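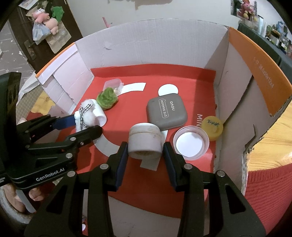
Box task, two grippers. White jar in front, plush with the checked ribbon on the left.

Notebook, Sternau bench, May, 16:20

The question from Arkier is still the same: can a machine tidy a box of small household things, so that a person does not need to do it again afterwards? My answer today is "partly", and I write down why.

We set the limit at 70 seconds for each item. Nkuna script, version 9, no changes. I had 57 tries in the log before the tea break and stopped at 70.

Hard things are round or soft. A jar wants a straight approach from above. Fluffy toys forgive a bad angle, but they pull their neighbours along — this is my worry for the Grillolgate shelves.
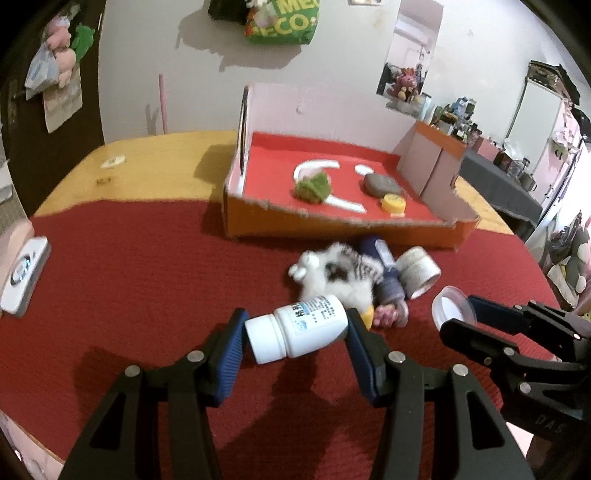

Bottles need another rule. Taking one by cap and base is a good hold for carrying, but then the fingers occupy both ends and standing it up becomes difficult. I would like to try a grip across the body next.

To do: ask Arkier what they mean by "tidy". Clean the finger pads.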